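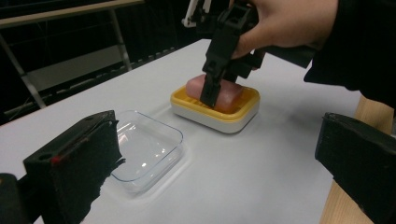

Home | Reviews | Bench Tools | Forum

Nako hand-held gripper review
By Bjartur Laxdal
February 21, 2025

I wanted to love the Nako so much! It's comfy to hold, the narrow fingers get into tight spots, and for the first couple weeks of January I was picking up everything in the house with it. Then it started sticking shut. I squeezed a bar of soap, let go of the trigger, and the fingers just stayed clamped (this was at grip 1592, yes, I log them). Holano support mailed me a new return spring and that one quit at 2686. The scary part is there's no manual release - I pinched my thumb prying it open. Great grip, bad spring, and I'd keep kids away from it. 2 stars out of 5 until they fix that.

Comments (2)

Kaewmanee: Mine sticks too, always on soft stuff.

Bronen: Did they charge you for the spring?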